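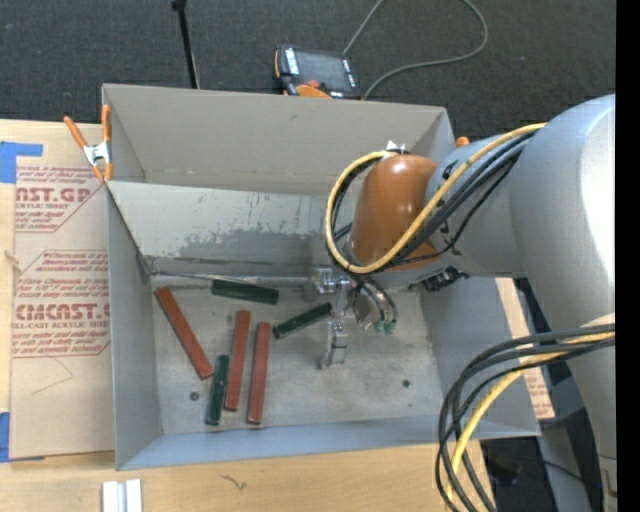 Most advice on roasting carrots and green beans together tells you to toss everything on one pan and walk away for half an hour. I've never had that work. The carrots come out hard in the middle and the beans turn to string. What matters more is space, and you need less food on the pan than you think: picture the red and green bars lying on that worn metal floor, six of them with bare metal left over, and spread your vegetables like that. Crowd them and they steam.

## What you need

- 1 pound carrots, cut into sticks as thick as your finger
- 1/2 pound green beans, trimmed
- 2 tablespoons olive oil
- 1/2 teaspoon salt
- Black pepper

## What to do

1. Heat the oven to 425°F with the pan inside. I doubted the hot pan trick, but it does brown the bottoms.
2. Toss the carrots with half the oil and half the salt. Put them on the hot pan in one layer.
3. Roast for about 20 minutes. Turn them once.
4. Toss the beans with the rest of the oil and salt, add them to the pan, and roast 10 to 12 minutes more.
5. Pepper at the end.

Skip the parchment. Skip the honey too, at least the first time – carrots are sweet enough, and it burns before the beans are done.

Maya Awad swears by soaking the carrots in ice water first. I tried it in October, side by side with a plain batch, and couldn't taste any difference. If you want to do it anyway, dry them well.

Leftovers keep three days in the fridge. Reheat them in a skillet. The microwave makes the beans squeak.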